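## 4. 시뮬레이션 시점과 그림자 설정

이 절은 Skandorov의 Kokton 시뮬레이터 패키지를 처음 설치하는 사내 사용자를 위한 것이다. 제조사 매뉴얼에도 같은 제목의 장이 있지만 순서대로 따라 하면 중간에 막히는 곳이 있어 Brulport 팀에서 다시 썼다. 마지막 수정은 2월 11일이다. 제조사는 "설치 후 바로 학습 데이터를 뽑을 수 있다"고 하는데, 우리 경험으로는 그 말을 그대로 믿지 않는 편이 낫다.

### 4.1 시작하기 전에

- Kasten 애셋 팩이 먼저 설치되어 있어야 한다. 순서를 바꾸면 벽과 블록 재질이 기본값으로 불려 오는데 오류 메시지는 뜨지 않는다.
- 라이선스 서버 포트는 31번대 내부망으로 잡혀 있다. 바꾸지 말 것.
- 작업 폴더 경로에 한글이 있으면 장면 저장이 실패할 수 있다. 매뉴얼에는 이 내용이 없다.

### 4.2 그리퍼 시점 켜기

1. `장면 > 불러오기`에서 기본 작업 장면을 연다.
2. 시점 목록에서 그리퍼 시점을 고른다. 목록에 같은 이름이 두 번 나오면 아래쪽 것을 쓴다. 위쪽 것은 예전 버전의 잔재로 보이는데 제조사에 물어도 답이 없었다.
3. 로봇을 초기 자세로 보낸다.
4. 그리퍼를 벌린 상태에서 미리보기를 갱신한다.

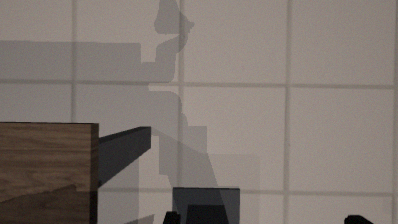

미리보기는 한 번만 갱신해서는 믿을 수 없다. 자세가 바뀐 뒤에도 이전 화면을 그대로 들고 있는 일이 있었고, 그 상태로 저장한 장면은 나중에 전부 다시 뽑아야 했다. 두 번 갱신한 다음 화면 아래쪽 가장자리를 먼저 본다. 검은 손가락 끝 두 개가 넓게 벌어져 올라와 있고 그 사이에 반투명한 짙은 회색 상자가 들어와 있으면 시점은 제대로 잡힌 것이다. 손가락 끝이 하나만 보이면 2번으로 돌아간다. 왼쪽 아래 나무 블록의 결이 뭉개져 단색으로 나오면 Kasten 팩이 빠진 것이니 4.1부터 다시 한다.

> **주의:** 이 시점에서는 손가락 끝만 보인다. 홍보 자료에 적힌 "파지 전 과정 관찰"은 이 시점 하나로는 무리다. 접촉 여부를 판정해야 한다면 외부 시점을 따로 추가할 것.

### 4.3 그림자 품질

제조사는 그림자 품질을 9로 두라고 권한다. 우리가 비교해 본 바로는 4와 차이가 거의 없었고 렌더링 시간만 늘었다. 권장값의 근거는 문서 어디에도 없다.

1. `조명 > 그림자`에서 품질을 4로 내린다.
2. 부드러운 가장자리 옵션은 켜 둔다. 끄면 벽에 진 로봇 그림자의 윤곽이 딱딱해져 물체 경계로 오인식되는 일이 잦았다.
3. 난수 시드를 663으로 고정한다. 값 자체에 의미는 없고, 팀 전체가 같은 장면을 비교하려고 맞춘 것이다.
4. 저장하고 프로그램을 완전히 종료했다가 다시 연다. 재시작하지 않으면 품질 값은 화면에만 바뀐 것으로 표시된다.

재시작한 뒤에는 같은 장면을 한 번 더 뽑아 저장 전 결과와 나란히 놓고 본다. 이때 카메라 자세는 건드리지 않는다. 벽의 줄눈 위치가 두 결과에서 어긋나면 자세가 함께 바뀐 것이므로 그림자 비교는 의미가 없다.

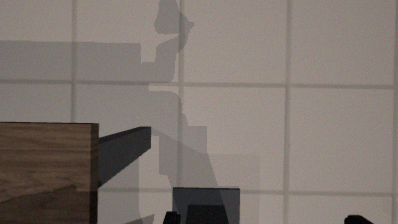 어긋난 정도가 작더라도 넘어가지 말고 자세 값을 직접 열어 확인한다. Kokton에는 장면을 다시 열 때 자세를 "보정"하는 기능이 기본으로 켜져 있고, 제조사는 이것을 장점으로 소개한다. 무엇을 기준으로 보정하는지는 공개하지 않는다. 우리는 끄고 쓴다.

- 끄는 곳: `환경설정 > 로봇 > 자동 자세 보정`
- 업데이트를 설치하면 다시 켜진다. 지난 10월 업데이트 때도 그랬다.

### 4.4 겹친 그림자와 반투명 물체

그림자가 여러 겹 겹치는 영역은 회색이 단계적으로 짙어진다. 분할 모델을 시험할 때는 이 부분의 오류를 따로 집계한다. 전체 평균에 섞으면 성적이 좋아 보일 뿐이다.

반투명 물체는 더 조심해야 한다. 벽이나 다른 물체가 비쳐 보이면 깊이 값이 앞면을 가리키는지 뒤쪽을 가리키는지 출력만으로는 구분되지 않는다. 제조사 문의 창구에서는 "실제 센서와 유사하게 동작한다"는 답만 받았고 어떤 센서인지는 듣지 못했다. 확인될 때까지 반투명 영역의 깊이 값은 학습에서 제외한다.

1. `출력 > 마스크`에서 반투명 물체 마스크를 켠다.
2. 깊이 출력과 마스크의 해상도가 같은지 확인한다. 기본값이 서로 다르다.
3. 시험 출력을 한 벌 만들어 마스크가 상자 윤곽과 맞는지 눈으로 본다.

> **참고:** 마스크가 맞지 않을 때 제조사 매뉴얼은 재설치를 권한다. 재설치로 해결된 적은 없다. 해상도부터 다시 맞출 것.

여기까지 끝나면 장면 파일을 읽기 전용으로 바꾸고 공유 폴더에 올린다. 외부 시점 추가는 5절에서 다룬다.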